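Zimmont growers move root vegetable packing under one roof

Growers in the Zimmont valley will wash, grade and pack their winter root vegetables at a single site beginning in September. The packing house, run by the growers' cooperative Bollska, replaces separate wash lines on member farms and will handle carrots, parsnips, beets, celeriac and winter radish.

The site has a rated intake of 2000 crates a day. Members may deliver from 5 a.m. and must book a slot the previous evening. Produce is weighed on arrival, rinsed, sorted by diameter and moved to cold storage at high humidity. Beets and radishes sold with tops attached are packed first, as the leaves wilt well before the roots do.
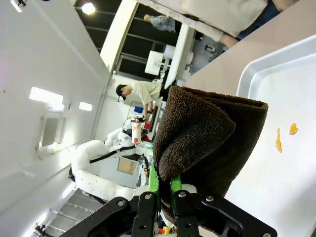 A folded brown terry-cloth towel beside a white plastic tray.

Bollska has also revised its grading rules. Forked and short carrots, previously left in the field or fed to livestock, now have their own grade and will be sold in mixed bags. Skin blemishes that do not reach the flesh no longer lower the grade of parsnips or celeriac. Soft spots, splits and green shoulders remain grounds for rejection.

Retail packs will be sold under the Yilma label in two sizes. The larger holds enough for a tray of roasted vegetables for a family of four. The smaller is intended for soup and contains carrot, parsnip and celeriac only. Both carry the harvest week on the front and storage directions on the back: remove the tops, keep the roots unwashed if bought loose, and refrigerate in a closed bag.

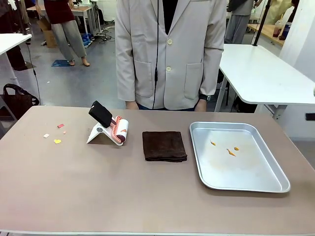 Loose produce will continue to go to farmers' markets in open crates. Stallholders who buy through the cooperative can order as little as 40 pounds of a single vegetable, down from a full pallet. Orders placed by noon are ready for pickup the next morning. Crates carry a deposit, refunded on return.

Deliveries to school kitchens are handled separately through Lendus, a regional distributor, which expects to supply more than 600 meals a day in the first season. The kitchens will receive peeled and diced roots in sealed bags with a refrigerated shelf life of five days.

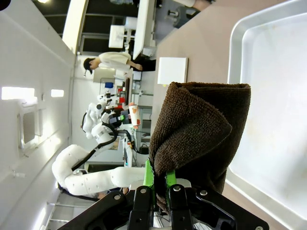 Brown terry cloth and a light-gray tray with raised rims.

Wash water will be settled, filtered and used again for the first rinse. The final rinse uses fresh water only. Soil recovered from the settling tanks goes back to member farms, apart from loads taken from fields with a record of clubroot.

Membership fees are unchanged for the coming season. Growers outside the cooperative may use the wash line at a per-crate rate when slots are free, but their produce cannot carry the Yilma label.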